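3.2 Interior doors and perceived privacy in shared housing

The second part of the study deals with interior doors. Earlier sections considered the size of rooms, the number of people per unit, and the terms of the lease. Tenants in the Pultville survey raised all of these, but they also wrote at length about doors, often in the space left for other comments. Several of them named the door of their own room as the first thing they would change. The survey had not asked about doors directly, and the follow-up questionnaire sent out in June was written to fill this gap.

The follow-up went to tenants in two housing programs, Nonedex and Coruren. Both programs let single rooms in shared units, with a common kitchen and a common hallway. They differ in the age of the buildings. The Nonedex units were converted from offices, and most of their doors were fitted during the conversion. The Coruren units were built as apartments and have kept many of their first doors. Of the 84 tenants who began the questionnaire, 80 completed it, and only complete forms are used here.

Tenants were asked how they leave their door during the day when they are at home. The choices were shut, partly open, and fully open. A door left partly open was treated as a separate choice because pilot respondents gave it a meaning of its own. To them it meant that a neighbor could knock and speak but should not walk in. A fully open door was read as a general invitation, mostly by tenants who had lived in the same unit for more than a year.
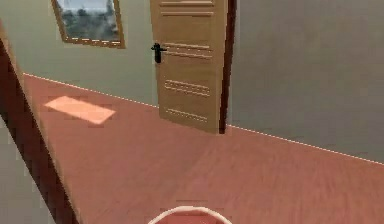

Figure 4. Interior room with a light tan wooden door in the open position.

The position of the door was closely tied to noise. Tenants who rated their hallway as noisy kept the door shut at most hours, including those who said they would like more contact with the people they lived with. In written comments, the sounds they objected to were ordinary ones: cooking, phone calls, shoes on a hard floor, and other doors closing. Loud music was seldom mentioned. The house rules of both programs already limit music in the evening, and tenants seemed to regard the matter as settled.

Weight was the second theme. The questionnaire asked tenants to rate their door as light, medium, or heavy. No measurements were taken, and the ratings should be read as opinions. A total of 29 tenants rated their door as light. This group reported lower privacy than the others, even where the hallway was rated as quiet. Comments from the group suggest that a light door is felt to be easy to hear through, whether or not the tenant had ever overheard a conversation. A loose latch had a similar effect. Tenants whose door would not stay closed without being locked described the room as less their own.

Color and finish were mentioned less often than expected. Where they were mentioned, tenants generally preferred wood to paint. The reasons given were practical, such as marks showing less, and did not bear on privacy.
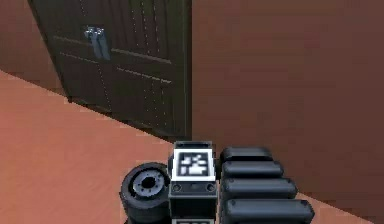
Does a heavier door make a tenant feel more private if the hallway is already quiet?
Among the tenants surveyed, those with medium or heavy doors reported higher privacy even in quiet hallways, although the ratings of weight were their own and the difference cannot be assigned to the door alone.

The two programs were also compared. Coruren tenants gave higher privacy ratings overall, but they had also lived in their units longer, and the sample is too small to separate the two effects. A larger data set exists for the Phetsri district, where a housing register covers 4000 rooms. It records the year in which each door was last replaced but holds no tenant opinions. Linking the register to a short questionnaire would allow the age of a door to be studied apart from the length of the tenancy.

Two limits should be noted. The questionnaire was sent out in early summer, when windows and doors are more likely to be left open for air, and winter answers may differ. In addition, tenants who had asked for a repair to their door may have been more willing to take part. Repair requests were not available for either program when this section was written. The next section turns to shared kitchens and the hours at which they are used.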